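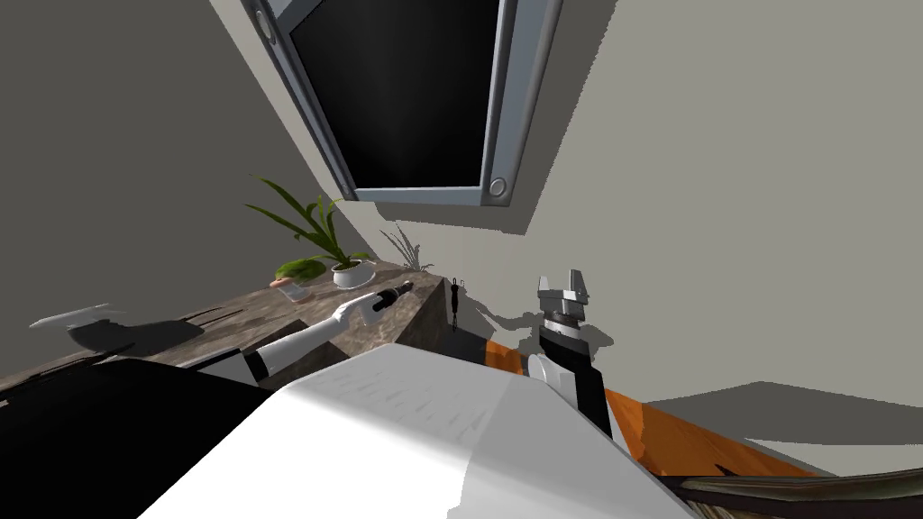

Istetis Home Cloud Chamber Kit: My Review

So I've wanted to see a cosmic ray since I was maybe ten, and this spring I finally caved and bought the Istetis kit. I've run it on and off since May and I have opinions!

Quick refresher if physics class was a while ago. A cloud chamber is a sealed box full of alcohol vapor with a very cold floor. When a charged particle zips through, it leaves a skinny trail of droplets behind it, like a tiny jet with a tiny contrail. People were winning Nobel Prizes with these things a century ago and now you can run one next to the toaster.

What you get: the chamber, a black metal base plate, felt strips, an LED light bar, and a booklet by Glória Sampaio that is way funnier than it needs to be (her page on muons made me snort coffee). You supply the dry ice and the 99% isopropyl. Please don't try the 70% stuff from the drugstore. I did. I got fog and a bad mood.

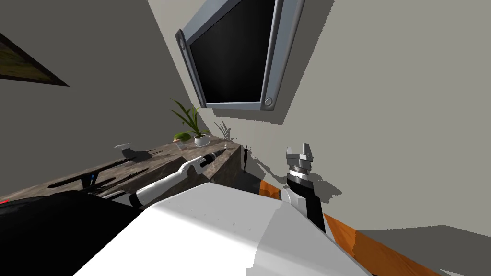
Tall plant, spiky plant, gray walls.

Setup took me 2 tries. The first time I didn't press the gasket down all the way and the vapor layer never settled. Second go, I waited it out with the lights off and then, zip, a long thin streak right across the middle. I yelled. My friend Desta Derese came over to see it and ended up keeping a tally on the back of an envelope. She had 232 tracks by the time the dry ice gave up, mostly the short fat ones, which the booklet says are alpha particles from radon in the air.

Gripes? The light bar is too short, so the corners are murky. The felt strips pop off their clips if you look at them funny. And you get up to 6 hours out of a block of dry ice according to the box, but I've never come close to that.

I also tried the Bullodside chamber at a friend's place. It cools itself electrically, no dry ice runs, and it's lovely, but the viewing area is tiny and it hums. I'd take the Istetis for the bigger window, and keep a roll of good tape handy for those felts.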